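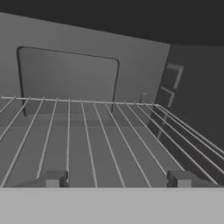
Do I need to preheat the oven? For most things, no. Recipes say it out of habit, and the cookbooks copy each other. I have skipped it for roast vegetables, casseroles and frozen fries and could not taste a difference. Bread and pastry are another matter. What I would look at first is the rack. A plain wire one like this, with gaps between the rods, lets air get under the food, and then people cover it edge to edge with foil and wonder why the bottoms are pale.

Is convection worth paying for?
Maybe. The claim is always that it's faster. My tray of potatoes finished 4 minutes sooner, and I had to turn them anyway.

Do I need an oven thermometer?
This one I'll grant you. Mine read 26 degrees under the dial. Check it before you blame the recipe. 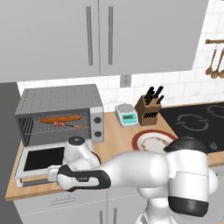 Toaster oven on the counter, door down.

Can a toaster oven replace the big one?
For one or two people, mostly. Selim Akyol wrote in January to say he hasn't used his full-size oven since he moved -- fine, but he doesn't bake bread.

What about self-cleaning?
It smells awful and I don't trust it. Baking soda paste, overnight, then wipe.

Do "oven-safe" labels mean anything?
Only if they give a temperature. Without one, I'd leave it out.

Questions: Saadet Aydoğan, Trondville | © Yurt Kitchen Notes | Back to top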